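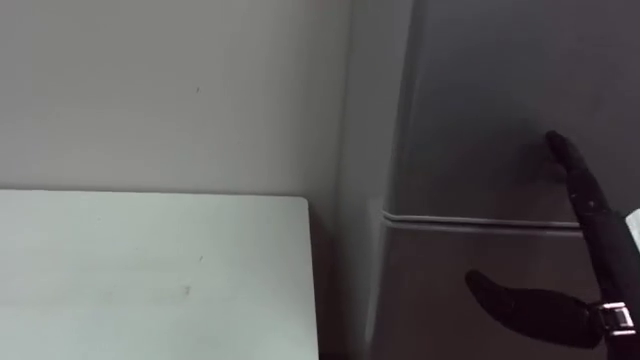
4. Placing the refrigerator

The Solham two-door refrigerator stands on the floor and can go next to a table or counter, as long as there is a gap between the two. Measure the space before you bring the refrigerator into the room.

4.1 Position

1. Choose a level, dry spot away from the stove and direct sun.
2. Leave at least 60 mm between the refrigerator and the wall behind it.
3. Leave a narrow gap on each side. The side panels get warm when the compressor runs, and a table pushed tight against them holds the heat in.
4. Check that both doors open fully. The lower door must swing out far enough to remove the drawers.
5. Turn the front feet until the cabinet sits level and does not rock.

Note: The power cord is 1,298 mm long. Do not use an extension cord.

CAUTION: Two people are needed to move the refrigerator. Lift from the base — never pull on the doors or the door gaskets.

4.2 Before switching on

1. Remove the tape and foam from the shelves.
2. Wipe the inside with warm water and a little mild soap, then dry it.
3. Wipe the door gaskets with a damp cloth. Crumbs or grease on the gasket can keep the door from closing.
4. Let the refrigerator stand upright for four hours, then plug it in.

4.3 Cleaning the outside

Unplug the refrigerator first. Use a soft cloth on the doors and side panels, and wipe in one direction. Scouring pads and bleach will dull the finish. Clean the tabletop next to it at the same time so that spills do not run down into the gap. Twice a year, move the refrigerator out and vacuum behind it.

For temperature settings, see section 5.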